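Subject: Re: Small talk at long dinners: a working method
Date: 2 September 2024

I have tried the method from the June digest at the Greco dinner and again at the Jaltico one. Results are mixed. Asking a question every 60 seconds does keep the other party talking, but it does nothing to shorten the story. The account of a delayed ferry ran through two courses. 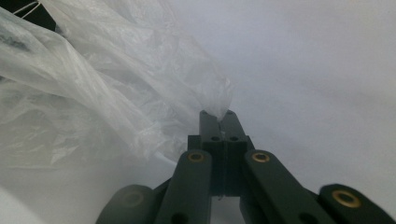
Wurkitz wrote:
> The interval is too short. A question is taken as interest. Leave
> three of his sentences unanswered, then ask for the salt. I have
> never had a ferry story survive the salt.

I accept the point on the interval. The salt I doubt. At Jaltico the salt was passed without a pause in the narrative, and the pepper came with it.

My present view is that nodding is the fault. I nod when I have stopped listening, and the speaker reads it as a request for detail. I intend to hold the head still at the next one and look at the bread.

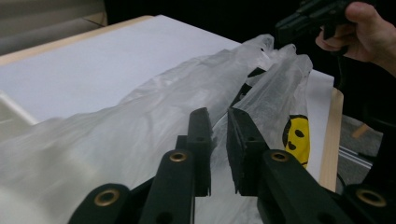
Photo: Mukex

On the other query, yes, one may leave before coffee. Say so at the start of the meal and it needs no excuse later.

--
List archive: message 711 of 1000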